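Moving with a folding fabric hamper, worth taking the frame apart?

rimants_o
June 5, 2018
We're moving out of a second floor apartment into a smaller place and I'm trying to cut down on what goes in the truck. Soldale quoted me 600 for the move, which covers 28 boxes plus the furniture. Anything over that is extra. My question is about soft-sided storage, the fabric bins and hampers with a stiff frame. Do you empty them and fold them flat, or leave them full and tie the top shut? I have six of them and they take up a lot of room.

svevav
Fold them. Put the clothes in trash bags or regular boxes. A full bin with no lid can't be stacked on, so you pay for the air above it.

fogh_street
Disagree. I left mine full last April and put them in last, on top of the mattress. Nothing sat on them and I saved maybe an hour of packing. It depends on how much height you have in the truck.

svevav
He said he's trying to use less space, though. On top of the mattress is where I put lamps and the ironing board.

rimants_o
The truck isn't very tall. I forgot to say that the new place is having the hallway painted the same week, so everything has to go in one room for a few days. Whatever I do with the bins, they'll be sitting on plastic until the painter is done.
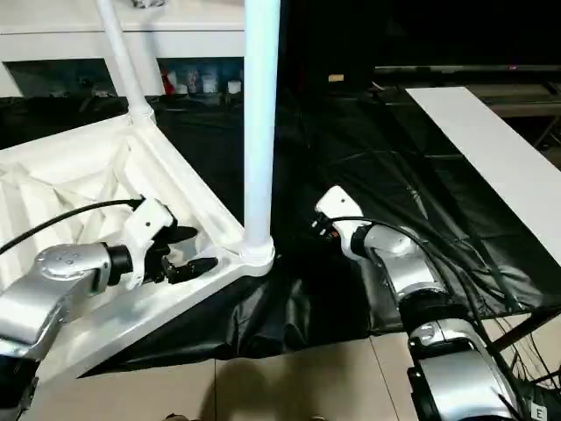

The room is small and the door opens inward, so I can't stack right behind it. I was going to put the bed frame along the far wall and the boxes under the window.

anong_s
Tape the plastic at the doorway. Loose sheeting slides when you carry something heavy across it and you can't see your feet. My brother-in-law went down with one end of a dresser.

On the bins, check how the frame goes together before you fold anything. I had one from Vison where the corners snapped in and two of them broke when I pulled them apart. It never stood up straight after that.

fogh_street
That's my other reason for leaving them full. The frames on the cheap ones are made to be put together once.

svevav
I've folded mine for three moves and they're fine. Push from the inside of the corner, don't yank on the bar.

dardo_h
Did you ask Soldale if they count a bin as a box? Indden counted every loose item when I used them, including a broom. My quote was 600 too and the final bill wasn't.

rimants_o
I didn't ask. I'll call them tomorrow. If a bin counts the same as a box I'll fold all of them and use bags for the clothes.

anong_s
Get it in an email if you can. And find out if bags count.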